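Modier Two-Arm Policy Kit
Research software and task set for bimanual tabletop work
Version listed: June 2022

Overview

The Modier kit contains a trained control policy, the demonstrations it was trained on, and the scripts needed to repeat our evaluation. It is meant for labs that already run a pair of arms with two-finger grippers and a head camera. No arms, grippers or cameras are supplied.

The policy takes the head camera image and the joint positions of both arms, and returns short sequences of joint targets for both arms together. There is no separate object detector and no grasp planner.

What is in the kit

Policy weights, base and cup-task versions
3,765 demonstrations with joint logs and head camera video
Evaluation scripts and a blank scoring sheet
Calibration routine for the head camera
Setup notes by Kerttu Riihimäki (PDF)

Method

Most two-arm policies we tried earlier were trained with one arm fixed as the leader. They did well until an object sat on the other side of the table, and then the leading arm reached across and blocked its partner. In Modier the choice of arm is learned from the demonstrations. Each recorded episode is also mirrored during training, with left and right joint data swapped, so neither arm is favored.

The cup-task version was tuned on a subset of 1,004 demonstrations. Operators started with both grippers open and were told to use whichever arm they liked.

Result

Each version was run for 80 trials at the Drernosum lab, with cup positions changed between trials. The mirrored version picked the nearer arm more often than the fixed-leader version and had fewer stops caused by the arms getting close to each other. It was slower when two cups stood side by side — the policy tends to hesitate before committing to one of them. Full trial logs are included so you can check the scoring yourself.

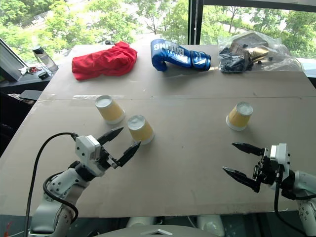 Cup task, head camera view. Three upside-down cups, both grippers open.

Requirements

Two arms with joint position control
Two-finger grippers, one per arm
Head camera with both grippers in view
Control loop at 30 Hz

Known limits

Transparent objects were not part of the training data. Moving the head camera after calibration means running the routine again. The Perron driver supports position control only; torque mode is not planned.

License and contact

Free for academic use. Commercial users need a written agreement with Brunero. Technical questions go to Santeri Sjöberg, licensing questions to Zinhle Le Roux. Please include your driver version and one failed trial log.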